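**Ticket: scores saved two times in winter league, Brenley Golf Club**
Opened: 22 Nov 2018
Product: Hilo score terminal, with Skilon card reader
Priority: normal (but please see the note about the league table)
Status: waiting for vendor

**Problem**

Our members enter their scores on the terminal in the corridor by the pro shop. They show the member card to the reader, the screen opens their round, they type the score for each hole and they press Finish. Since the winter league began, some rounds appear in the list two times. Both copies have the same player, the same tee and the same hole scores. The only difference is the entry time.

For the 9-hole format it is worse. Hilo takes the two copies, puts them together and makes one 18-hole round from them. The player then has a result on a back nine that he did not play, and the handicap calculation uses it. One member with a very good front nine went to the top of the league table, and the others were not happy.

**What I expected**

One card, one round, one line in the list. In May we used the same terminal for the spring stableford and I did not see any double entry. I looked again in the old reports to be sure.

**What I tried first**

1. Restarted the terminal. No change.
2. Deleted the second copy by hand in the office program. The copy goes away, but when the handicap is calculated again at night it comes back. I think the delete is only in the office program and the terminal still keeps its own list.
3. Changed the competition type from "League, 9" to "Casual, 9". The double entry still happens, but in this type the two copies are not put together. So there are perhaps two faults and not one.
4. Asked players to press Finish only once, and put a paper sign on the wall. No change. I tested it myself and pressed Finish many times quickly - the screen takes only the first press. The button is not guilty.

**Log from the terminal**

I copied the part for one round. I removed the member number.

 card read ok
 session open, timeout 300
 round loaded: winter league, front 9
 card read ok
 session open, timeout 300
 round loaded: winter league, front 9
 finish pressed
 round saved
 session closed
 finish pressed (auto)
 round saved
 session closed

As you can read, the card is taken two times before the player has typed anything. The first session is not closed when the second one opens. It stays behind, and later the terminal saves it also, with the word "auto". I could not find this word in your manual.
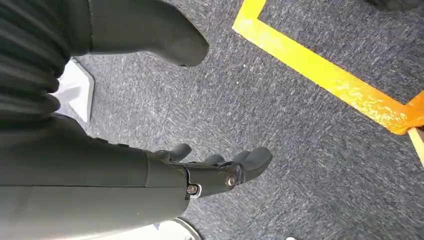
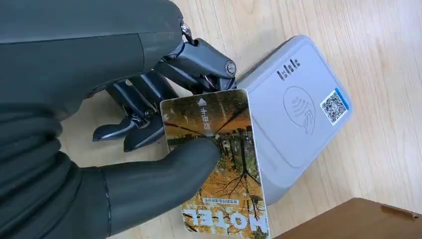
The double reading depends on how long the card stays at the reader, and this took me an evening to understand. The setting "Repeat read" in the Hilo service menu was at 2 seconds on our terminal. A player who shows the card and takes it away gets one session. A player who keeps the card there and waits for his name gets a second session, and most of our older members do exactly this. They hold the card just in front of the reader, and they do not move it until something happens on the screen. In the cold months the terminal is slow to wake, so they hold it even longer. This would also explain why May was good.

I repeated the test with my own card and a test round:

- Card shown and taken away at once: one session, one round saved.
- Card held until the name appears: two sessions, two rounds saved.
- Card held, and then Cancel pressed instead of Finish: the visible session is cancelled, but the hidden one is still saved with no scores in it. In the list it looks like a "no return". I ask you to check this one, as a no return counts against the player in our league rules.

**Change made**

I set "Repeat read" to 15 seconds. With this value I could not make a double session with the card held normally. The disadvantage is that when a player cancels by mistake he must wait before the terminal accepts his card again. On a busy morning it makes a small line in the corridor. I can live with it for the winter.

The time limit of 300 I did not touch. I was afraid that the hidden session would be saved earlier, in the middle of the typing.

**Cleaning of the data**

With the league suspended for one evening I did the following, in this order:

1. Exported all league rounds to a file.
2. Marked each round that had the same player and same hole scores as the one before it.
3. Compared the marked rounds with the paper cards in the box. All of them were real copies, except one player who had simply played the same score in the same way again on another day. I kept his round.
4. Deleted the copies on the terminal first, and after this in the office program.
5. Ran the handicap calculation by hand and waited for the night run.

In the morning the copies had not come back. The league table is correct again and I printed a new one for the board. I made this correction only for the league. The casual rounds are not yet done.

**Questions to support**

- Is it intended that a second card reading opens a new session for the same player? In my opinion the terminal should stay in the open session.
- Can the "auto" save be switched off? I did not find it in the service menu.
- Hulme has the same terminal and the same reader and tells me they have never seen this. Their program version is older than ours. Can we go back to it without losing the rounds?
- The two 9-hole rounds put together in "League, 9": is this a separate ticket, or do you want it here?

**Added later, same ticket**

One more double entry today, after the change. The log shows that the second reading came from a different card. The member has an old card and a new one, both in the same wallet, and both are active in Hilo. I blocked the old card and the next test was good. I will go through the member list for other old cards, but please do not close the ticket yet. The question about "auto" is still open.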